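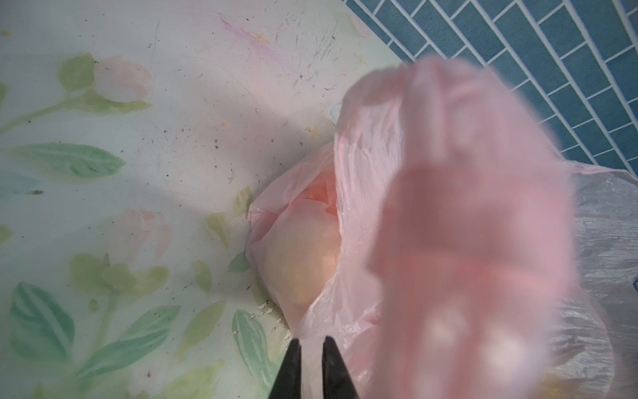
Eustaquio Cárdenas asks whether the cloth has to come off the table before the Sanix goes on. Yes, every time, he was getting ripples down one side and blaming the rollers.

4. Setting up the laminator (Sanix, the Moulin works the same)

4.1 Clear a hard flat surface. Floral wipe-clean covers are fine for cutting and sorting on, not for the machine. Wipe off scuffs and crumbs first, grit gets into the pouches.

4.2 Stand the machine with 60 cm free behind it. Sheets come out the back. They need to lie flat while they cool.

4.3 Plug in at the wall. No extension leads.

4.4 Switch to 2 for ordinary pouches. Wait for the green light. Not the amber one.

4.5 Sheet in pouch, sealed edge first. Feed straight. Let go once the rollers have it.

CAUTION: never put an empty pouch through. Never trim the pouch before laminating, glue ends up on the rollers and thats the end of it.

4.6 Leave each sheet to cool before stacking.

4.7 Jam: hold the release lever, pull back gently the way it went in. Switch off if it wont move. No scissors, no knives.

Note: counter on the side stops at 999 and goes back to nothing. Not a fault.

Note: pouches are in the Stundgate cupboard, code 79 on the box. Tell Noémie Gautier when you open the last pack, reordering from Morngate is slow and they dont ship in April.

4.8 Finished: run the cleaning card through once, swtich off, leave the lid up till cold. Then cover on.

Next: section 5, Trimming and hole punching.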